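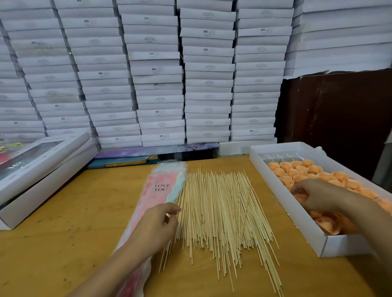 Slide 1. Bouquet bench, hand assembly: skewers in the middle, soap roses in the tray on the right, sleeve on the left.

Leave this one up while people sit down. Say who I am, say Nicanor Lozano built the first version of the cell and is in the second row if anyone wants the electrical details.

The talk is about one machine, the skewering cell at Hladun. It takes a bamboo stick, pushes it into the base of a soap rose and drops the finished stem in a bin. The bench still does the sleeves and the boxing. We call the cell Eneo.

Point at the sticks. They lie more or less parallel, but some cross, and a hand sorts that out without thinking. The hopper can't. Most of our stoppages start there.

Slide 2. Layout
Hopper at the back, stick feed down the middle, rose tray on the right, same side as on the bench. Nicanor wanted it on the left for cable length. We tried it for a week and the people loading it kept turning the trays round.
Tray sits against two pins. If it isn't hard against both, row one is out and so is every row after it.

Slide 3. Start of shift
Air on, wait for the gauge to settle.
Wipe the stick channel with a dry cloth. No oil, it marks the petals.
Take any film off the top row before the tray goes in. The suction cup will pick up film quite happily and the cell thinks it has a rose.
Run 16 stems by hand step and look at each one. Stick straight, petals not split.
Then let it go to auto.

Slide 4. Wear parts
Suction cup: change at 200 trays, whatever it looks like.
Stick gripper pads: we get 172 hours from the Ikelska pads. The Tilano ones are softer and we stopped buying them in June.
Feed belt: check tension when you change the pads. Crescencio Robles has the gauge - ask him, don't guess with your thumb.

Slide 5. Fault 1049
Stick not seen at gripper. Nearly always a crossed pair in the throat of the hopper.
Press stop, open the guard, lift the top stick out, don't pull the bottom one. Close, reset, one hand step.
If it comes back straight away, clean the sensor window. Soap dust builds up on it and you can't see it unless you shine a torch from the side.
Skip the wiring diagram if we're short of time.

Slide 6. Still to do
Hopper agitator. Second one is on order, first one shook sticks onto the floor.
Loose petals in the bottom of the tray still get into the cup filter. Open to suggestions on that.

Questions. Handout is the version dated 2/1/21, the older one has the pins drawn wrong.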